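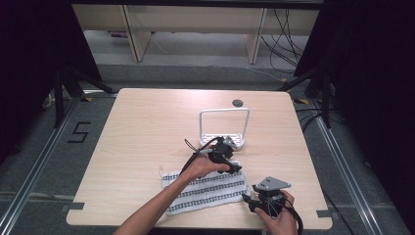 Home Textiles, Unit 4: Folding and Storing Kitchen Towels
Notes by Jinlong Shao, Kunstead evening course

Last time we got through washing, and I promised I'd spend this whole unit on the boring part (my favorite part!), folding. Bring a towel of your own. Striped ones are easiest to learn on, and I'm partial to a white terry with dark blue-gray stripes, just because the rows give you a line to fold along.

Start flat. Smooth from the middle outward with your palms, and don't fuss over the last few wrinkles. Fold in thirds the long way, then in half, then in half again. If the stripes drift at the corners, open it up and go back one step. I do this all the time.

Now storage. I like a clear bin, the kind you can see into without lifting anything out. Stand the folded towels on edge, like files. A towel dropped in any old way will puff up over the rim and hang down the side, and then the lid never closes.
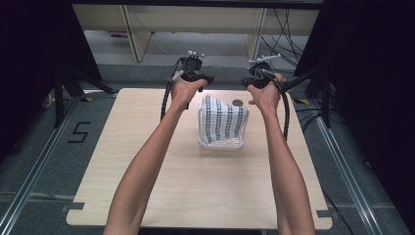

How full should the bin be?
Leave enough room to slide your hand in beside the last towel. If you have to push, move one to another bin.

For homework, read pages 39 to 44 in the Tsai booklet and try both folds in there. The Brultberg fold is the fat one, good for thick terry. The Ekow fold is flatter and takes more patience, so give it a few evenings before you decide you hate it. Use a plain wood table if you've got one, cleared off and wiped down, with crumbs brushed off before the towel goes on.
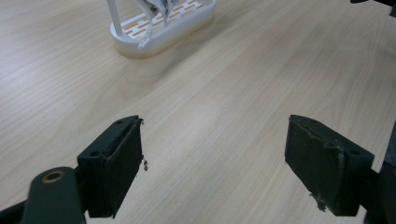 Unit 5: Dish Racks and Where to Put Them

Measure your counter before May and write it down. We meet in room 356.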